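Comparing Two Grippers for Picking Blocks Out of a Bin
Aaliyah Turcotte, final project report, 9/27/26

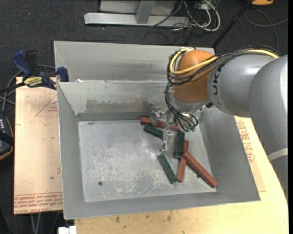 Figure 1. The clear gripper over the red and green blocks in the metal bin.

So my project was a head-to-head between two grippers on the same arm. The first one is Plikar, the see-through one I cut and put together myself (my third try at it, and I'm pretty proud of it!). The other is Timby, the black two-finger gripper our lab has had forever. Everybody in the lab swears by Timby, and I wanted to see if mine could keep up.

The job was the same for both. Reach into the bin, grab a block, lift it clear, set it down in the second bin. I dumped the blocks in by hand every time and let them land however they wanted, so some runs started out easy and some were a total pile-up. Blocks lying across each other were the worst, with blocks right up against a sloping wall a close second.

I ran 382 picks over 14 sessions, split evenly between the two. Timby dropped fewer blocks, no contest. Plikar did better when things were crowded, I think mostly thanks to the thinner fingers, which could get down between two blocks without shoving one of them across the bin. Timby liked to bulldoze.

The wiring ate way more time than I planned for. My first wire run was too short, so whenever the wrist turned far enough it tugged a connector loose and I had to start the session over. I gave everything longer loops in March and that mostly fixed it. I also clamped the bin down after chasing it across the table for nearly 10 minutes one afternoon (should have done that on day one).

One thing I'm still not sure about is the glare. The clear fingers throw bright reflections, and the camera software sometimes took one for the edge of a block. I tried dimming the lights and it helped a little, but then the green blocks got harder to find. Next I want to sand the fingers so they go cloudy and rerun the crowded bins only, with the fingertips left as they are.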